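Workshop Notebook / Fittings and Storage / Housekeeping
May 6, 2020. Entered by the Endberg workshop

Purpose of entry: to record the condition of the marble-finish bay following the change of wall storage, and to set down what remains to be done before the bay is signed back into general use.

The wall fittings were put up in accordance with the Gusteck layout sheet. The mesh basket is carried on the cross rail of the back wall and the hook rack on the side rail to the right. The rack is secured with zip ties as an interim measure. Proper brackets were requested from Tsai under the previous order and have not been received. Until they are, nothing heavier than hand brushes and cloths is to be hung from the rack.

The grooved rail will accept the standard sliding nut. Colleagues fitting anything further to it are asked to use the 20 mm screws from the second drawer, the longer ones having marked the panel behind on a previous job.

The yellow bin is to be used for collecting offcuts and sweepings at floor level. It is of the stacking type with a lowered front, and may be laid on its side so that material can be brushed directly into it. It should be stood upright again before the bay is left.

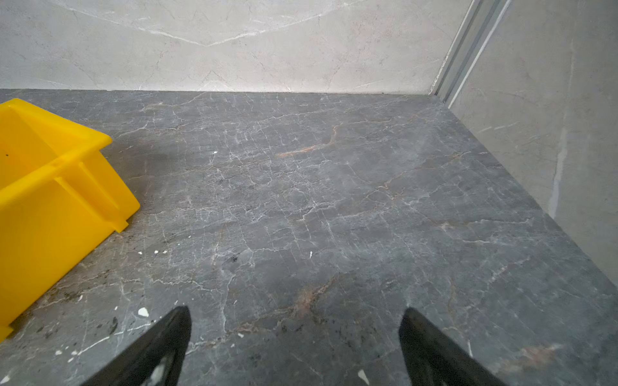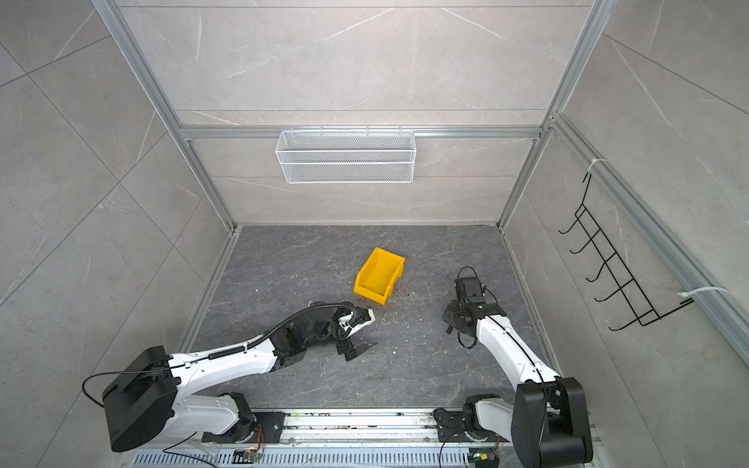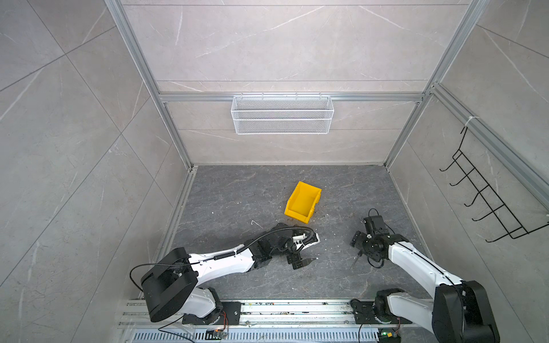 Floor. The dark marble pattern is satisfactory in appearance but makes inspection difficult. Pale fragments are easily taken for part of the veining, and brown specks are lost altogether near the rust-coloured lines. White chips were noted on the open floor close to the yellow bin, and light crumbs were also present. The floor cannot be passed as clean on a view from standing height. A hand lamp held low and to one side is recommended, working from the rear corners to the front.

Particular attention is to be given to the edge profiles, where grit may lodge against the metal. A soft brush is to be used there. The vacuum nozzle has a hard lip and is not to be drawn along the edges.

Walls. No remedial work is proposed to the panels. The seams should be wiped with a cloth that has been well wrung out. The Verum cleaner is not to be applied until it has been tried on a spare panel and left for 7 days.

Basket. The clips at the rear edge are to be checked by hand at each clean. The basket is reserved for light packaging and dry cloths. Bottles are not to be kept in it.

Outstanding:
- brackets for hook rack (Tsai, order line 3)
- trial of Verum cleaner on spare panel
- label for basket
- second hand lamp, the present one being shared with the paint store

The layout sheet is to be amended to show the rack in its present position. The earlier issue should be withdrawn from the folder when this has been done. The next full review of the bay falls in August.

Comments

Stores: Order line 3 has been chased. The supplier's reply gives no delivery date.

Paint store: We would be grateful for the return of the hand lamp at the end of each clean.

Fittings: Seen. Please confirm whether the label is to be the engraved kind or tape.

Endberg workshop: Tape will be sufficient.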